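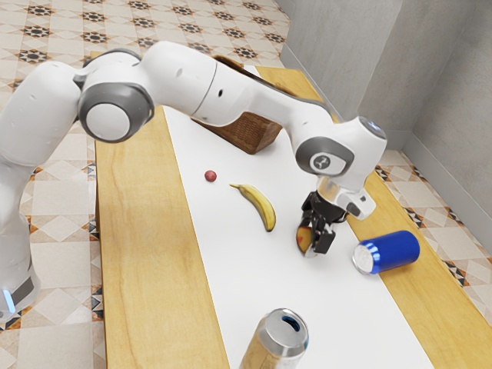
Setting up your Flirnow story channel

I wrote this bit of the guide after helping my team at Griditz move over, so it's in the order I do it myself.

1. Open Flirnow, tap your profile picture and choose Channels, then New channel.

2. Type a name. You get 59 characters, and I'd keep it short (long ones get chopped on phones!).

3. Pick who can see your stories. I start with Followers only and change it later once I'm happy.

4. Tap Add helpers and invite up to 6 people. Each one gets a message and has to accept it before they can post.

5. Switch on Replies if you want them, then tap Save.

Note: a channel can hold 2,000 followers on the free plan. After that new people go on a waiting list -- you'll find it under Requests.

Caution: deleting a channel deletes its saved stories too, and I can't get them back for you. Download them first from Settings, Archive.

If the Save button stays grey, check the name for emoji. Mine had a little star in it and I spent ages poking at everything else.

Jericho Lagman, last updated 28/09/2022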